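Visit report: Handley brow and lash tint plant, Ellham
9/15/18

Handley has made cosmetic tint at the Ellham site since 1954. The tour covered mixing, tube filling and the patch test room, and was led by Amarachi Garba, who runs quality control.

Pigment arrives as dry powder and is blended into a cream base in 50-liter vessels. Each batch is sampled 3 times before it is released to filling.

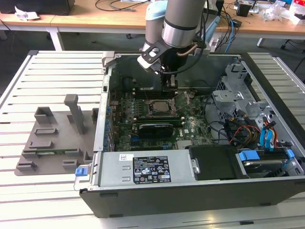 Shade consistency is the main technical problem with brow tint. Brown shades drift toward red if the base is mixed too warm, and the drift shows up only after development on hair. Placement matters as well – a filling nozzle has to come down straight and central over the tube, much as the two fingers of the gripper point straight down over the memory slots in the open computer.

Filling runs in lots of 500 tubes. The line had been changed over to Jildale, the salon range, on the day of the visit.

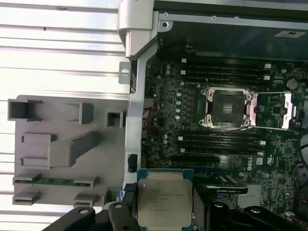

Traceability is handled by a code on the crimp of every tube, matched to a retained sample. Garba wants the code to stay readable after months in a salon drawer. The faint lettering on the metal top of the Xeon processor is the sort of mark she would reject on a tube – small, low in contrast and hard to read under salon lighting.

The patch test room uses Oyewole swatch cards, read under a daylight lamp. A new gray-brown shade is due in March.
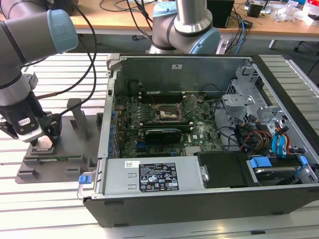
Robot arms at the open computer chassis, fixture tray at left.

Samples of the two darkest browns were handed out at the exit, along with a developer chart.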